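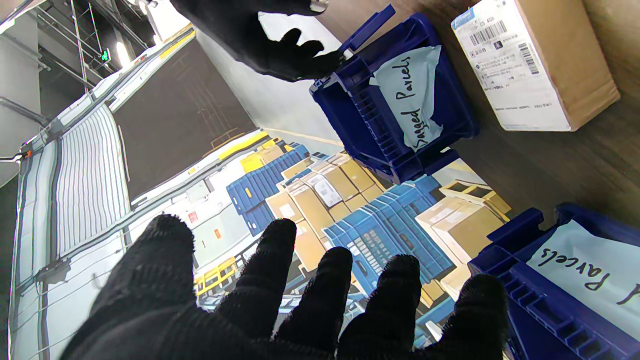 Novembre, 23 h passées

Perdu contre Ernness. Enfin, nous avons perdu, collectivement, avec méthode, et moi un peu plus que les autres. Je suis entré dans la salle à 1032 points et je les ai regardés partir un par un, comme des gens qui quittent une soirée sans dire au revoir. Selon mes calculs dans la voiture (faits de tête, au feu rouge, avec mauvaise foi) je devrais rester au-dessus de 1000. Je referai l'addition demain à jeun.

Le premier match n'était pas si laid. Un gaucher, grand, poli, qui servait court sur mon coup droit et s'excusait pour chaque filet. Il y en a eu beaucoup, de filets. Au bout d'un moment ses excuses me fatiguaient plus que ses balles. Je mène deux manches à rien, je me vois déjà raconter ça à la maison, et puis je me mets à réfléchir. Mon poignet n'a jamais supporté que je réfléchisse. 11-6, 11-6, 11-6. Au moins il est régulier.

Deuxième match contre un gamin dont les pieds touchaient à peine le sol quand il attendait sur le banc. Sa mère filmait. Il jouait des picots longs, ce qui devrait être interdit avant la puberté. Toutes mes balles coupées revenaient avec un effet que je ne leur avais pas donné, ou que je leur avais donné sans m'en rendre compte, Somkiat penche pour la seconde hypothèse.

Somkiat Srithong, lui, a gagné ses trois simples. Il a 41 ans de licence, un genou en location et une seule attaque, toujours la même, diagonale revers. Tout le monde la connaît. Les types d'Ernness la connaissaient, ils se la sont expliquée à voix haute entre les manches, ils ont quand même pris la diagonale revers. Je l'ai complimenté, il m'a répondu que je devrais plier les jambes. Il me le dit depuis six ans. J'ai l'impression de les plier. Je dois avoir des jambes qui se plient vers l'intérieur, moralement.

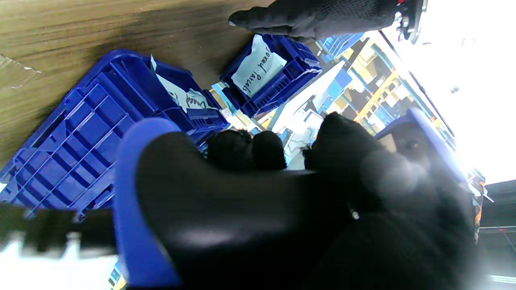
Le double, maintenant. Nous avions convenu que je servirais court et qu'il finirait. J'ai servi long. Pas exprès, je précise, mais avec une certaine constance. À 9-9 dans la belle, j'ai pris une initiative. Je ne veux pas en parler ici, ce cahier peut tomber entre des mains innocentes. Disons que la balle a franchi les séparations et qu'un joueur de l'autre table l'a rendue sans un mot.

Il y a aussi la question du revêtement. Je joue depuis la rentrée avec le Karkex, que le vendeur m'a présenté comme « vivant ». Il l'est. Il a ses humeurs, il boude sur les poussettes, il s'enflamme sur les blocs. J'ai payé le prix d'un bon dîner pour deux afin d'envoyer plus loin des balles qui sortaient déjà très bien avec l'ancien. Je l'ai nettoyé en rentrant, avec le petit film plastique et tout le cérémonial. On soigne bien les chevaux qui vous ont jeté par terre.

Après, comme d'habitude, chez Usa, les deux équipes mélangées. Le gamin aux picots a mangé autant que Somkiat. Le gaucher s'est excusé de prendre la dernière brochette. Muñoz, notre capitaine, a rempli la feuille de rencontre entre deux assiettes et y a laissé une trace de sauce à l'endroit de ma défaite, j'y vois de la délicatesse. Il m'a demandé si j'étais libre pour le match retour. J'ai dit que je devais vérifier. Il a écrit mon nom pendant que je le disais.

À faire : racheter des balles, retrouver ma deuxième chaussette (la grise), travailler le service court. Une demi-heure dans le garage avant chaque entraînement, contre le mur. J'avais noté exactement la même chose en septembre, deux pages plus haut, souligné.

Mal au coude. Je vais me coucher.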